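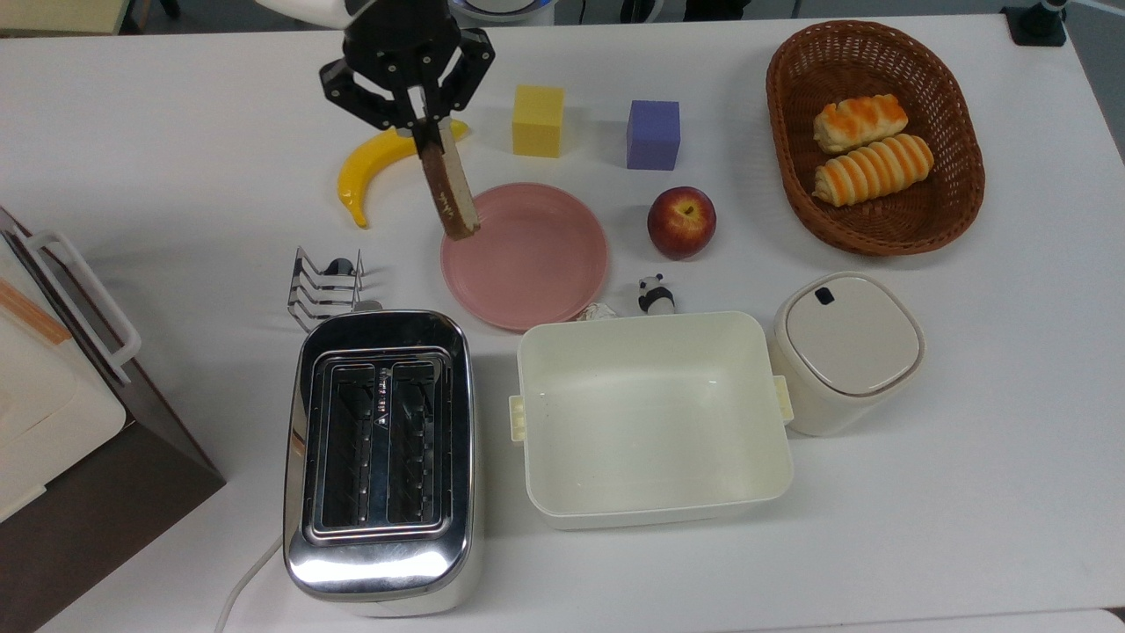 朝食のテーブル。ピンクの皿とトースト、左にトースト立てとトースター。

小道具ギャラリー 朝食のテーブル

Cuneckの貸出棚にある朝食まわりの品を、白いテーブルに出したところです。パン、果物、食器、調理家電をまとめて借りたいという問い合わせが多くあります。単品でも借りられます。品名の後の説明は、貸出カードに書いてある内容を少し短くしたものです。

トーストと皿

トーストは耳が濃い茶色、内側が明るい黄褐色です。よく焼けた耳の色なので、白い皿にもピンクの皿にも合わせられます。皿は丸いピンクのもので、トーストのほか、目玉焼きや小さめのケーキを置く場面にも貸し出しています。同じ形で水色と白の皿もありますが、水色は数が少なく、週末の催しが重なると先になくなります。

皿を選ぶときは、テーブルの色も一緒に決めてください。白い天板に白い皿を置くと、離れた席からは縁がわかりにくくなります。以前、紙芝居の会で白い皿を使った方から、後ろの列の子どもに皿が見えなかったと聞きました。それからは、白いテーブルの場合には色のある皿をすすめています。

トースト立て

銀色の針金を曲げた、仕切りのあるトースト立てです。家では使ったことがないという方が多く、受け取りのときに手紙を立てる道具かと聞かれることもあります。トーストを一枚ずつ仕切りに立てて使います。写真立ての代わりに、カードやメニューを差して並べる使い方もできます。

指の跡が残りやすい品です。返却のときに磨く必要はありません。こちらで乾いた布を使って拭いています。仕切りを広げたり、曲げたりするのはおやめください。一度広がったものは元の間隔に戻りにくく、昨年も一台を貸出から外しました。

トースター

二枚焼きのポップアップ型で、胴は鏡のように光るステンレスです。管理番号は1762。コードは白です。小道具としての貸出なので、会場では通電せずにお使いください。実際にパンを焼く催しの場合は、別の棚の調理用品から選んでいただきます。

胴にまわりの物がよく映ります。赤い布や柄の大きいクロスを敷くと、その色が側面に出ます。気になる方は無地のクロスを選んでください。持ち運びには深い箱が付きます。箱の底に敷いてある厚紙は、トースターと一緒に返却してください。

バナナとりんご

バナナは黄色いプラスチックで、一本です。房のものは別にあり、そちらは場所を取るので、小さなテーブルには一本のほうが扱いやすいと思います。りんごは赤に黄色っぽいところが混じった色で、軸のくぼみがあります。真っ赤なりんごより落ち着いて見えるためか、朝食の組み合わせではこちらがよく出ます。

果物は転がります。傾いたテーブルや、人がよく通る場所に置くなら、皿かかごに入れておくと安心です。お店屋さんごっこに使う場合は、値札を直接貼らず、かごの縁に札を下げてください。テープの糊が残ると、落とすのに時間がかかります。

パンのかご

茶色の楕円形の籐かごに、おもちゃのパンを二つ入れています。どちらも淡い金色で、オレンジ色の筋が付いています。長いほうと短いほうがあり、短いほうは小さい子どもの手でも持ちやすい大きさです。かごはパン以外にも、ナプキン入れやおしぼり置きとして借りていく方がいます。

もう少しパンを増やしたい方には、食パンと丸パンの入った袋を追加できます。袋の棚番号は461です。中身は季節で少し入れ替わり、三月には桜色の丸パンが入ります。数をそろえたい催しでは、申し込みのときに必要な数を書いてください。

スポンジの立方体

黄色と薄紫の立方体です。朝食とは関係のない品ですが、申し込みの多い組み合わせに入っています。色の名前を言ってもらう遊びや、食べられるものとそうでないものを分ける遊びで、果物と並べて使われています。軽いので、屋外では風に気をつけてください。薄紫は照明によって灰色に近く見えることがあり、色の遊びをするなら明るい部屋が向いています。

パンダの置物

白黒の小さなパンダです。食卓の飾りとして置くほか、宝探しの景品役や、席の目印にも使えます。小さい品なので、返却のときに箱の隅に残ることがあります。パンダが見当たらないという連絡は、この棚では一番多い連絡です。たいていは皿を包んだ布の中から出てきます。

クリーム色の容器

長方形の大きなプラスチック容器で、左右に小さな持ち手があります。ふたのない状態で使います。食後の皿を下げる場面や、遊んだ後の片づけ入れにちょうどよく、保育の場ではこの容器だけを借りていく方もいます。色が淡いので、クレヨンや水性ペンの跡は目立ちます。水拭きで落ちる程度の汚れなら、そのままで返却いただいてかまいません。

横に置いてあるふた付きの容器も、色はクリーム色です。ふたは角の丸い四角形で、上に小さな濃い色のボタンが付いています。食品は入れず、飾りとしてお使いください。

並べ方について

皿を手前寄りの中央に置き、トースターとトースト立てを同じ側にまとめると、食べる場所と焼く場所が分かれます。かごは奥に置いたほうが、手を伸ばしたときに袖が引っかかりません。子どもが座って使う場合は、果物を皿の近くに寄せてください。遠くに置くと、立ち上がって取ろうとします。

クロスは敷いても敷かなくてもかまいません。敷くときは、端をテーブルの裏でとめてください。クロスを引っぱられると、上の物が全部動きます。クロスの貸出はFlotidelの布の棚で受け付けています。

借りるとき

朝食の組み合わせは、品数にしてほぼ20点を一箱にまとめてお渡ししています。内容は在庫によって変わります。受け取りはBradarの窓口で、午前10時から午後4時までです。箱は両手で抱える大きさなので、自転車の方は2回に分けて運ぶか、単品での申し込みをご検討ください。

品物が壊れたときは、破片も捨てずに箱に入れてください。接着して使えるものは直しています。貸出カードの裏に、どの品がどうなったかを一行書いていただけると助かります。

関連ページ
お弁当の小道具
おやつのテーブル
調理用品の棚(通電できる品)
クロスと布(Flotidel)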